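Notes pour la présentation du bras — atelier Wuvia

Commencer par le bruit du premier servo grillé (oui, le premier !). Laisser rire, puis enchaîner.

Rappeler le départ : un bras monté à la maison, le soir, avec Adoración Sepúlveda à la mécanique et moi au code. Budget de 200 euros, dépassé dès janvier. Le nom, Flustel, vient d'elle.

Le passage que j'adore : la simulation. On a refait la pièce en 3D avant de toucher au vrai bras, et ça change tout — on casse autant qu'on veut, on relance, on recommence ! 167 essais pour la seule descente de la pince. Parler lentement ici, les gens notent.

Montrer la scène de test : deux cubes bleus, une pyramide bleue, une barre jaune.

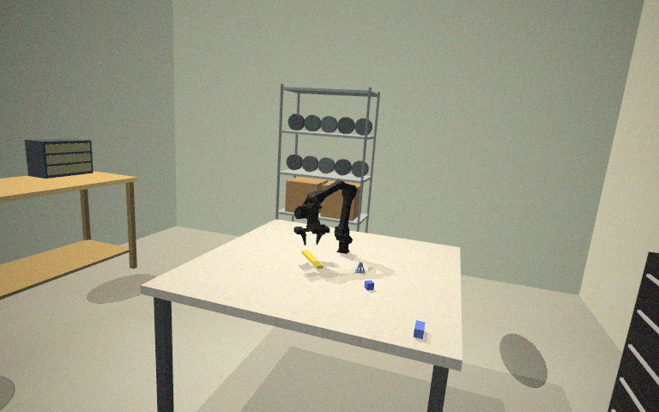 Ensuite le réglage de l'approche : pince ouverte, doigts vers le bas, et on ralentit sur les derniers millimètres. La pyramide reste la plus pénible à saisir, je prends volontiers vos idées !

Garder 2 minutes pour les questions. Fichiers et liste des pièces : me les demander à la pause, j'ai une clé USB.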